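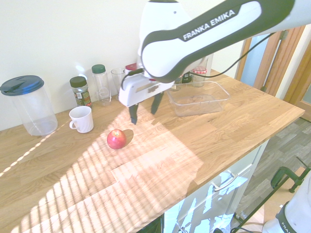 Hi Omolara, March update from the Skamurum robotics club! We've logged 315 pick attempts out of the 400 we promised Drutmont, and the kids are chuffed.

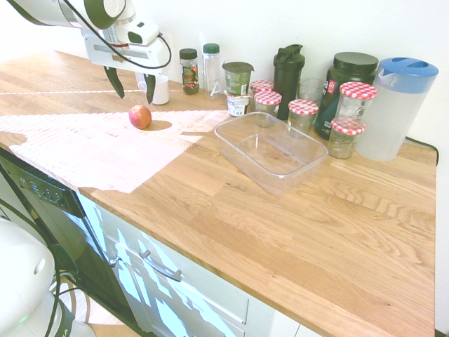
*Apple and clear container on the kitchen bench.*

Obinna rewrote the grasp code (twice, poor bloke) and Danjuma's group is labelling the runs. Spending so far is under budget, receipts attached. 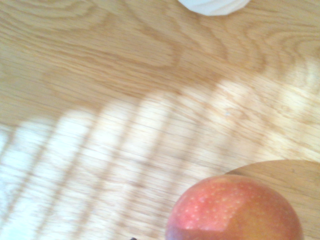

Wrist-view labelling is our slow spot. The students mark every apple by hand, and stripes of sun across the wood like these take them longer. Could we put up to $43 towards a blind? We'd need your okay by April.

Temitope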